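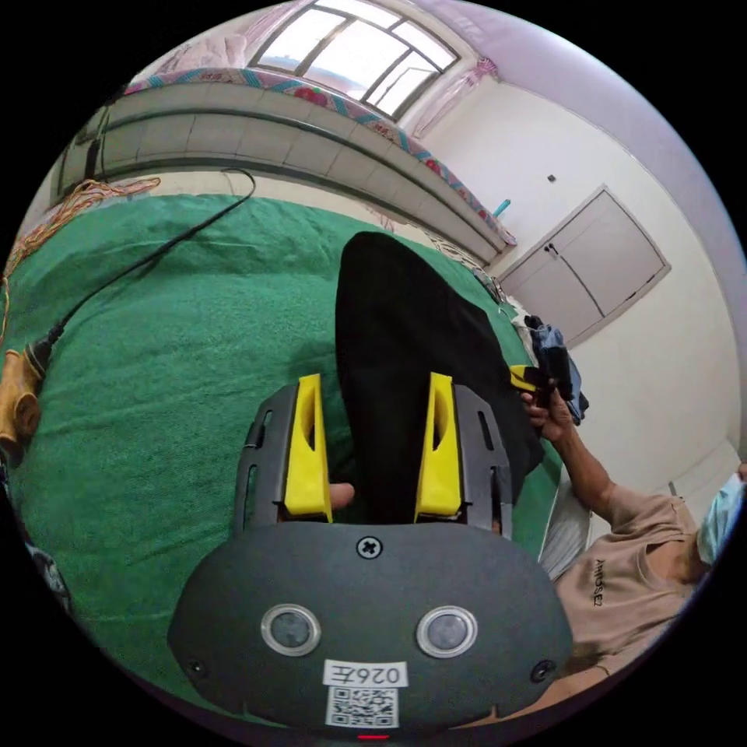 I have never trusted bedding advice. Most of it seems to come from people who own a guest room and a linen press and have never had to eat soup, fold socks and answer the phone on the same mattress. So take what follows as notes from a skeptic who has tried the usual tips on an ordinary bed with an ordinary fuzzy blanket, and kept the few that held up.

Fold the blanket last

Every list I've read says to start with the biggest item. I don't see why. A green blanket spread flat over the bed is the best folding table most of us will ever have, and the towel-like kind keeps T-shirts from sliding around while you work. Fold the small stuff on top of it, carry the piles away, then do the blanket.

Don't bother ironing it either. Creases in a fuzzy blanket come out when you shake it, or they don't, and you'll sit on it by evening.

"Shake it out the window"

This one is repeated everywhere. It moves the lint from your blanket to your window sill and, if there's a breeze, back into your hair. I do it outdoors or I don't do it. If you really must shake it inside, wear a mask and vacuum the floor afterward, not before.

Fabric softener

Skip it on anything with a towel-like pile. My aunt Thư Lưu used it on everything for 20 years and her towels could barely dry a spoon. I use half the detergent the cap suggests and an extra rinse. The expensive bottle from Zudis did nothing I could feel with my hand, and I tried it for 4 washes before I gave the rest away.

Cables and the bed

People sell little clips for this. I bought a pack of 6 from Naltis and they were all on the floor by January. A cable lying across a blanket gets pulled every time someone moves a leg, so run it down the nearest side and keep it off the middle. Never put the blanket over a charger or a plug. That advice I do believe.

Loose strings and fringe

Yarn, ribbon, drawstrings, anything long and thin: get it off the bed before you pick up the blanket. A fuzzy surface grabs strings, and a small tangle turns into a big one in the dryer. The tip about combing out a tangle with a fork works on wool, sort of. On anything slippery I've had better luck laying it flat, finding one loose end and being patient. Cutting is also allowed.

The crumpled cloth problem

You know the one, the shirt or pillowcase that's not dirty enough to wash and not clean enough to put away. The experts want you to buy a rack. I looked at the Kereama rack everybody likes and it was 189 dollars, for a chair with no seat. A hook on the back of the door does the same job.

Two people on one bed

If somebody is helping you, have them sit at the edge and work from there, facing you. Two people in the middle just fold each other's knees into things. Dark pants pick up every bit of fluff from a blanket like this, so keep a lint roller in reach, or damp rubber gloves, which I thought was nonsense until I tried it. The gloves are better on pants than the roller is. They're useless on knits.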